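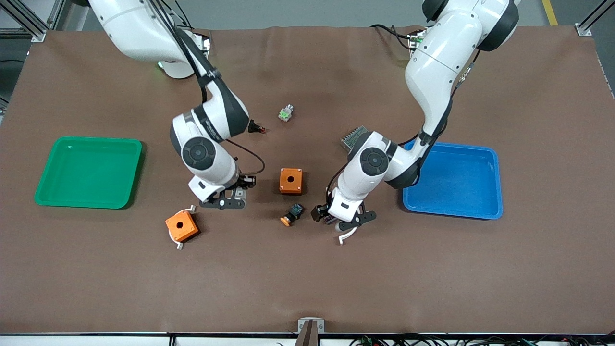 两条白色机械臂，下面是棕色台面。

四月份的天气一直不好，能看月亮的晚上不多。我这个月只给自己定了一个目标：把洪堡海看清楚。

洪堡海在月面东北边缘，从地球上看过去非常扁。它的位置跨在正面和背面的交界上，能看到多少取决于天平动。天平动的意思是，月亮虽然总是一面朝着我们，但这一面会慢慢左右摆、上下点头。经度方向最多偏将近8度，纬度方向也有六度多。两个方向凑到一起，东北边缘转过来的时候，洪堡海才会从边上露出来。转到另一头，就什么都没有。

所以看这个东西先要查表，再看天气。表我用的是Oltia，一个免费的小软件，界面很旧，但是天平动的数值写得清楚，还有一个小圆点标出当天哪个方向最有利。我把有利的几个晚上抄在本子上，最后有两个晚上能看到月亮。

观测地点还是Stellton后面的那片坡地，海拔434米。谈不上黑，不过看月亮不需要多黑，主要是西边没有遮挡，峨眉月落下去之前能多看一阵。从停车的地方走上去要一会儿，脚架比较重，中间歇了一次。

望远镜是Grondell的折射镜，用了几年，没有什么可抱怨的，除了调焦座天冷的时候会发紧。目镜这次换了一只新的，Esfahani的7毫米，花了999块。买之前犹豫了挺久，原来那只10毫米也能用，只是看边缘的东西总觉得差一点倍率。

第一个晚上不行。月亮是看到了，视宁度很差，整个边缘像在水里一样抖。7毫米目镜装上去之后更糟，我换回低倍，认了认危海和恩底弥翁，就收了。恩底弥翁是找洪堡海的路标，一个底部很暗的环形山，位置在洪堡海靠里的一侧。先找到它，再往边缘走一小段就到。 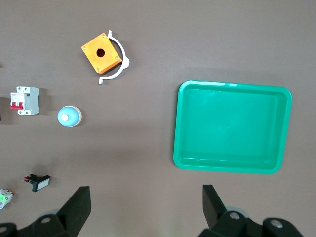
橙黄色的方形按钮盒，顶面有一个圆孔；台面上另有一个绿色大托盘。

第二个晚上好很多。晚上七点半左右架好镜子，天还没有全黑，月亮已经很亮。等镜筒凉下来的时候喝了点茶。八点多开始看，先用低倍找到恩底弥翁，再换7毫米。

洪堡海看起来是一条窄窄的暗带，贴着边缘，中间颜色深，两头变淡。它外侧还有一点亮的地形，应该是盆地外圈的山，从侧面看过去像一道不平的线。我对着看了很久，确认了暗带的两端大概在哪里，在本子上画了一张。画得不好，比例偏宽，实际上还要更扁。月面边缘的东西画起来都有这个问题，手会不自觉地把它画圆一点。

顺便看了界海和史密斯海。界海在危海外面，轮廓很碎，暗的地方东一块西一块。史密斯海更靠南，在赤道附近，那天晚上也能看到一部分，不过不如洪堡海明显，可能是纬度方向的天平动偏北的缘故，我没有细算。

之前和Nelu Tănase写信聊过这个。他看月亮的年头比我长，建议不要只看一次，同一个目标在不同的天平动下各画一张，放在一起对比，才看得出摆动有多大。他自己画洪堡海画了好几年，有几张里它是一条线，有几张里已经能看出是椭圆形的。我现在手上只有一张，还没法比。

记几条给以后的自己：

脚架第三节的锁扣松了，要拧紧再出门。
红光手电换电池。
画图用的板子太小，下次带大的那块。
7毫米目镜的眼罩戴眼镜时要翻下去，不翻的话视场看不全。

另外有读者留言问，小口径能不能看到洪堡海。我觉得可以。它本身不小，问题不在口径，在于选对日子。先找危海，双筒里也很容易认；从危海往北，沿着边缘走，看到那个暗底的环形山就是恩底弥翁。如果那天天平动不利，找到恩底弥翁也只能看到它外面很快就是边缘，换一天再看就行。满月前后也可以试，没有阴影，但是暗的月海和亮的高地反差反而清楚。

下一个想看的是东海。它在西边缘，位置比洪堡海还要靠背面，一般只能看到外圈的山和一点暗斑，而且残月的时候要后半夜才出来，得早起。我先把表查好，看看下个月哪几天合适。

本子上那张图等我扫描了再补到这篇后面。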